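Call for players: the Rirnside Improvising Strings
Open to violins, violas, cellos, double basses and anything else with strings that can be carried up two flights of stairs

The Rirnside Improvising Strings are looking for new members for our next season. We are a mostly amateur group playing mostly made-up music, and after a winter in which we lost two violas to Leeds and a bass player to parenthood, the middle and bottom of the sound have become rather airy. Cellos and violas will be greeted with unseemly enthusiasm. Violins are welcome too, though we should warn you that we already have several and they all believe they are the quiet one.

What we do

We play for about half of each rehearsal without any written music at all. The other half goes on pieces by members, which range from three neat pages to a drawing of a hedge. Last season's largest work was Holst (no planets, no relation; it is named after the street our rehearsal room stands on), which runs for 20 minutes and asks the whole band to retune on the way through. We will be playing it again, partly because we liked it and partly because we got lost in the second section and would like to know how it goes.

There is a concert at the end of the season in the Hisada Room, which seats 80 and has a radiator pitched just under B flat. We also play shorter sets in the foyer, where people step over the cello spikes on their way to the film.

Who we want

You should be comfortable on your instrument, by which we mean that you can play in tune when you intend to. Grades don't interest us. Several of our best players gave up lessons at fourteen and came back to it in middle age with a grudge. You don't need to have improvised before, and if you come from an orchestra you will be given a few weeks to stop looking for the conductor.

You do need to be able to listen, and to stop. Stopping is the harder of the two. If your idea of free playing is a very long solo with other people in the room, there are groups for you, and we can give you their number.

Folk fiddlers, jazz players, early music people with gut strings and opinions: all fine. Electric instruments are fine if you bring your own small amplifier and accept that the band will judge its size.

What it involves

Rehearsals are weekly, in the evening, and last two and a half hours with a break. We ask for a full season, and for you to miss no more than two rehearsals. Subs are 6 pounds a session, payable at the door, and go on the room and the tuning of a piano we hardly use. 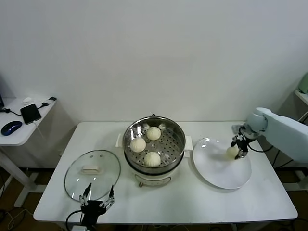

The break is taken more seriously than some of the music. It lasts long enough for a proper argument about whether the last piece had an ending, and there is food, which members take turns to provide. Steamed buns, the round white pleated sort, three to a basket, have done more for our attendance than any composer. Please wash your hands before you pick up a bow again. Rosin and pork fat do not mix, and we have the recordings.

Pay

There isn't any for rehearsals. Door money from the concert is shared equally between the players once the room is paid for. Last time we had 455 pounds to divide, and it was spent almost entirely on strings.

How to apply

Write to us through the contact form on the Grarko website, where we keep our page, by 19th April. Tell us what you play, how long you've played it and one piece of music you can't stand. A recording is useful but not required. Phone quality will do, and we would sooner hear two honest minutes in your kitchen than something with reverb on it.

We'll invite everyone who seems likely to come to an open rehearsal later in April. It isn't an audition, though we will be listening, as you'd hope. Bring your instrument, a pencil, a mute if you own one and something soft to put under your spike. The floor is newly varnished and we have signed a form about it.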